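Distex Robotics Club - Questions we keep getting

Last updated August 12, 2025

What is the home task project?
Members collect demonstrations of ordinary house jobs using hand-held grippers, and we train on them afterwards. No arena, no mats with lines on. Current job is rubbish: pick it up, get it in the bag, leave everything else alone. Project name is Pliment if you see it on the sign-up sheet.

Do I need to know how to code?
No. Half the work is hands. If you can use a pair of kitchen tongs you can start. Coding people go on the Skastex side (sorting, trimming, training) but we ask everyone to do 2 collecting sessions first so they know what the data is like to make.

What does it look like when you're doing it?
Mostly like this. Fingers open, low, pointing at the thing.
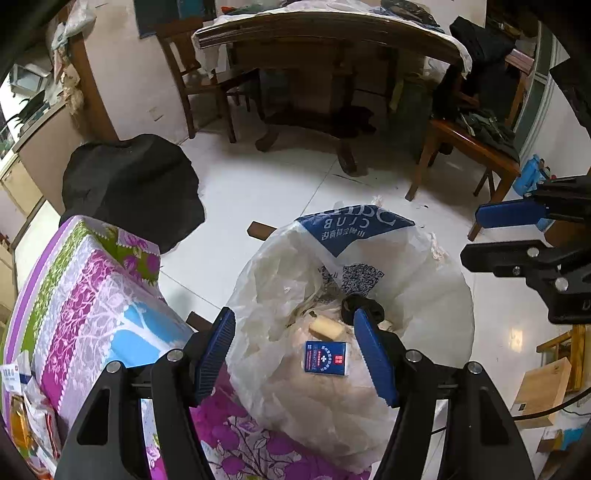
Rubbish task, over the bag. Small medicine box on top, black ring to the right of it.

Why rubbish? Seems a bit easy.
Try it. Thin bags fold in on themselves, wrappers stick to the finger pads, small boxes tip over. Soft stuff is much harder than blocks and we did blocks all last year.

One gripper or two?
Two, one in each hand. Everyone favours their good hand at first. Please swap which one does the picking between runs, we have far too much right handed data from March.

Do I have to tidy the room first?
No!! Please don't. Chairs, clothes on chairs, patterned cloths, cables, leave the lot. We want normal rooms. Only move things that could break or that you'd trip on. Put away anything with your name or adress on it though.

How long is a session?
4 blocks with a break after each. Your wrists will tell you if thats too many, stop when they do. Short blocks still count.
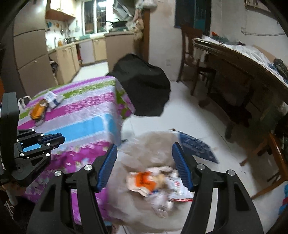 Same task at the lined bin, both grippers in view. Wrappers and packets in the bag.

What counts as a bad run?
Dropping something is fine, keep going and pick it up again. Bad is: using your actual hand, waving the gripper so fast it all blurs, or stopping halfway to chat. Note the run number and we'll cut it.

How many runs are you after?
2000 by the end of term. Ask at the desk for where we've got to, the chart on the wall is out of date.

Can I take the grippers home?
Yes, once you've done the safety bit. Sign them out, both together, with the case. Wipe the finger pads before they come back. PLEASE wipe the pads.

A screw has come loose, what do I do?
Stop using it, bag the screw, tape the bag to the arm. Don't swap in one from your own drawer, the lengths are different and it jams the link.

Is there a competition?
Yes, the Ofori Cup, household section. Teams of 4. You don't have to enter to be in the club.

Does it cost anything?
Free for students. Bring your own bin bags if you can, we get through loads.

Question not here? Use the contact form, put FAQ in the subject line or it goes in the general pile.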